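Drawer Opening in Simulated Rooms: Project Report
Satcombe Technical College, Automation Project Course
Team lead: Zinhle Jacobs

1. Purpose

The project team was asked to write and test a control program that directs a mobile robot to approach a piece of furniture, take hold of a named drawer, and pull it open without striking anything nearby. All work took place in simulation. The college's one physical robot is reserved for the second-year course, and the team was not granted time on it this term.

2. Scope

The team limited the task to upright cabinets with recessed pulls. Cabinets with knobs or bar handles were left out after the planning review. The program receives the position of the cabinet and the number of the drawer to be opened, counted from the top. It must find the edge of the pull by itself.

3. Test Rooms

The team built 6 furnished rooms using the Pilville model library. Each room holds a target cabinet and ordinary household furniture, placed so that the robot has to plan its path with care. Loose items were set on top of furniture and on the floor. A trial in which the robot moved any of these items was scored as a failure, even if the drawer opened.

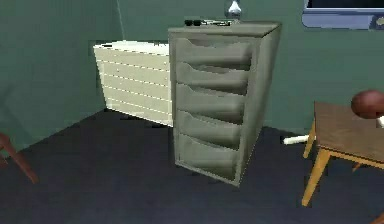
Lighting was kept soft in all rooms during the first round of testing. The team had planned to vary it in the second round, but rendering times on the lab computers did not allow this. Wall and floor colors were changed from room to room so that the edge detector would not come to depend on a single background.

Curved drawer fronts caused the most difficulty. The first version of the edge detector looked for straight, dark lines between drawers and often chose the shadow inside a pull as the gap between two fronts. The robot then reached too low. Ms. Jacobs rewrote this part of the program to compare depth readings across the full height of each front, and the error became much less frequent.

4. Procedure

Training used 2850 simulated attempts, run overnight in batches. Testing was carried out separately, with starting positions that did not appear in training. The pass mark set by the course was 80 percent of test trials. Results were logged automatically and checked by a second team member every Wednesday.

5. Results

The program met the pass mark in all but 2 of the rooms. In both of those, the robot's base stopped too close to a table leg and the arm could not complete the pull. The team considers this a fault in path planning. The grasp itself was sound in most of the failed trials.

Bottom drawers took longer to open than the others, as the arm had to fold before reaching down. No change was made to correct this.

6. Further Work

The Oosthuizen planner, which the team reviewed late in the term, allows more clearance around thin obstacles and should be tried in the two rooms that fell short. The room files and trial logs are stored in the course folder under the project name Stundent. Teams wishing to reuse the rooms should note that the scoring script expects the original item names.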